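Drillimer Soft Finger Set, fitted to a Treloar bench arm
Posted Friday, January 30, 2026
Rating: 2.5 out of 5

I bought the Drillimer fingers in December to replace the hard jaws that shipped with my Treloar arm. The hard jaws dented anything softer than a soup can. My test job is light paper handling on a home table: pick a folded sheet, lift, turn the wrist, put it down. The fingers went on with the screws supplied. Drillimer claims a grip force of up to 12 newtons, which is plenty for paper.

The fault showed up on the second evening. With a sheet in the jaws, the controller reported "grip complete" and then failed to release on command. The arm went on to its next waypoint with the paper still held. No error was logged. I repeated the cycle 110 times over the following week and got 13 failed releases, all of them with thin stock.

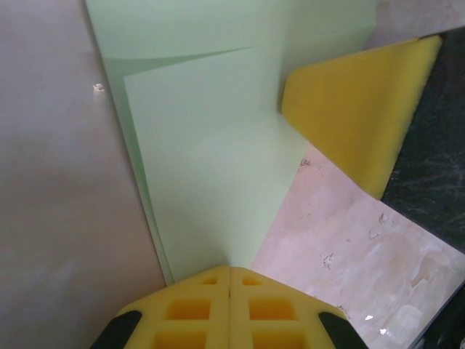
The cause, as far as I can establish, is in the closing routine and the material is only a contributor. The Treloar firmware judges a grip by motor current. Soft fingers keep compressing after contact, so the current climbs slowly and the drive runs past its normal stop. It then sits in an overtravel state in which the open command is accepted and dropped. Hard jaws never get there. The Drillimer manual has one line on the subject -- "adjust closing limit as needed" -- and gives no value.

Setting the closing limit to 70 percent cleared most of it. Thick card and rolled stock now release every time. Single sheets still hang up now and then, and when they do the only remedy is to cut power and back the drive off by hand.
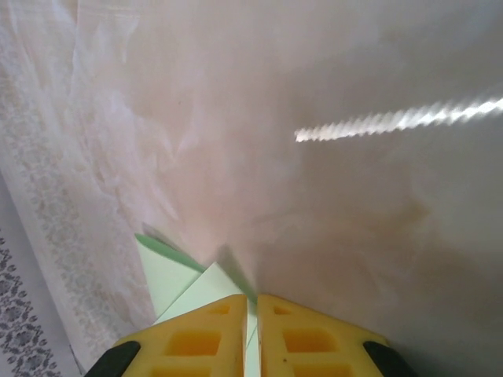 Yellow fingers with a green sheet at the gap.

That last point is the safety matter. A gripper that ignores "open" is a nuisance with paper and a hazard with a fingertip. My arm has no release lever at the wrist. I have added a Lulico foot switch that cuts the motor supply, and I would not run these fingers without something like it. Keep hands out until the drive is dead.

For the rest, the product is decent. The recessed pockets let the faces give a little, and round objects sit well between them. I have found no marks on anything gripped so far. The black tips have stayed put.

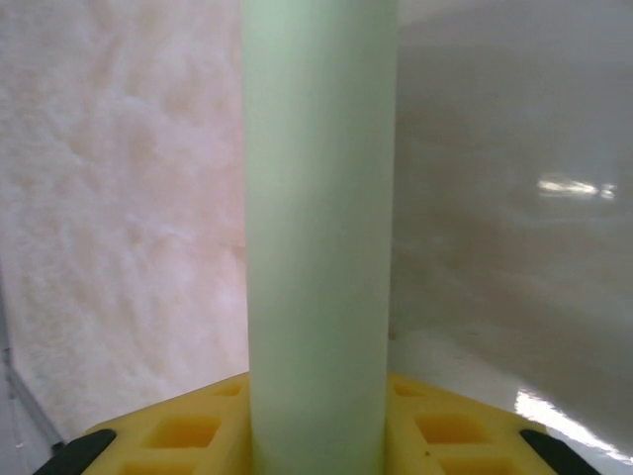 Gekska: Same fault on mine, with the same firmware. Lowering the closing speed did more for me than the limit did. Drillimer support told me the release problem belongs to the arm maker, and the arm maker told me the reverse.

I tried the lower speed after reading that. It helps with single sheets -- two hang-ups in an evening where I would have expected more -- but it does not remove the fault. The rating stays where it is until one of the two firms publishes a closing limit for this pairing.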